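FOR IMMEDIATE RELEASE
January 18, 2022

Wimley Tenants' League Questions Savings Claims Behind Brastolon Smart Meter Plan

WIMLEY – The Wimley Tenants' League said today that it does not accept the savings figures put forward by Brastolon, the utility contractor that wants to install smart water meters in 800 rental apartments across the city, and it is asking the housing office to hold off on signing until the numbers can be checked.

Brastolon's proposal says the average household will cut its water bill by 36 percent. The League has read the full proposal twice and can't find where that number comes from. A footnote points to a trial at the Palaniappan Apartments. The trial covered 7 units and ended in October, after a summer when two of those units were vacant for repairs.

"An empty apartment doesn't use much water," said Duyên Trịnh, who chairs the League. "I asked if those units were taken out of the average. I've asked three times now, and what I got back was a brochure." 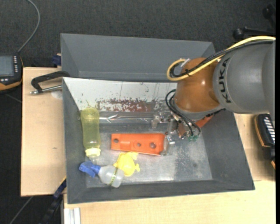

The League also objects to the monthly service fee of $65 per building, which the proposal calls "temporary" without giving an end date. Under most leases in Wimley, landlords may pass such fees on to renters. No language in the proposal stops them from doing so.

Brastolon has said the new meters will catch leaks early. That may be true. But the alerts would go to the property manager, and the proposal sets no deadline for a repair once an alert comes in. Renters in the Wiltness Street buildings already report leaks by phone and say they wait weeks.

"We've had new thermostats and we've had a new payment website, and both were supposed to save us money," Trịnh said. "My bill went up both times. I'd like to see the meter readings before I clap for anything."

The League is asking for the unit-by-unit readings from the Palaniappan trial, a written end date for the service fee, and a second trial that runs through a full year. It has not taken a position against smart meters as such and says it would look at better evidence if Brastolon has any.

Media contact:
Duyên Trịnh, Wimley Tenants' League

###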